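Juvadus Kids > How Stuff Works > Moving Parts > Gears

Search Juvadus Kids Search Go

Why do gears have teeth?
By Hjaltadóttir
16 Feb 2020

I have a favourite sound in the whole world, and it's the whirr my old bike makes when I stop pedalling and coast down the hill to the shops. My second favourite is the clunk when I change gears to get back up again! I must have ridden up that hill 714 times before I wondered what was going on down there near my feet.

So I got greasy and had a look. (Ask a grown-up before you do this, and never put your fingers near a wheel or chain that's moving. It can pinch really badly.)

A gear is a wheel with teeth. The teeth on one gear fit into the gaps on the next one, so when you turn the first, it shoves the second around as well. If the wheels were smooth they could slip past each other, a bit like your socks on a polished floor. Teeth give them something to push on.
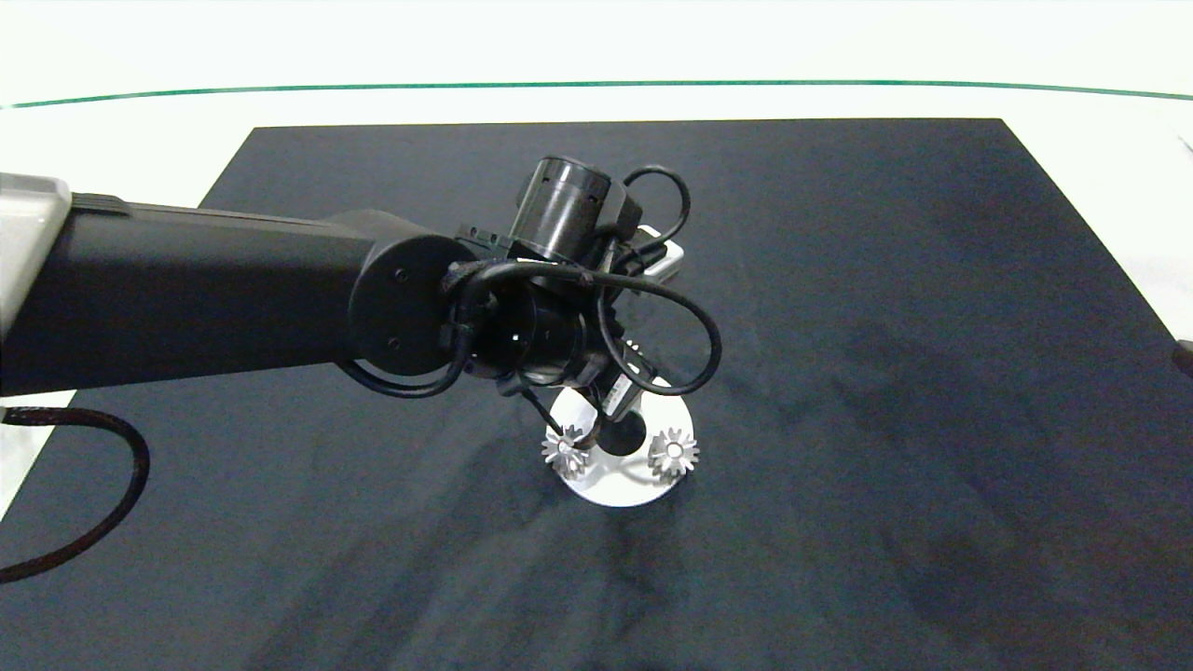
Spur gears are the plainest kind, and they're the ones I'd start with. Their teeth go straight across the edge, and you'll find them in wind-up toys, some clocks and lots of kitchen gadgets. I reckon the silver ones on the white disc look like little suns, with all those points sticking out. There's a gap between those two, so if you turned one, the other would just sit there. Gears have to touch before they can share any turning, either directly or with another gear in between to pass the push along.

Now for my favourite bit. When two gears mesh, they turn in opposite directions! Try it with your hands. Spread your fingers, poke the fingertips of one hand between the fingers of the other, and roll one hand forward. The other wants to roll back.

Size matters too. Say a big gear has 22 teeth and a small one has 11. Each time the big gear goes around once, the small one has to go around twice to keep up. It's faster, but it can't push as hard. Swap them over, so the small gear drives the big one, and you get a slow, strong turn. That's the sort you want for a steep hill.

Want to make your own? Glue strips of corrugated cardboard around two jar lids, bumpy side out, and pin them to a foam board so the bumps fit together. My first pair jammed because I'd pinned them too close. Leave a tiny bit of wiggle room and give them a spin. Then draw a coloured dot on each lid and see which way the dots go.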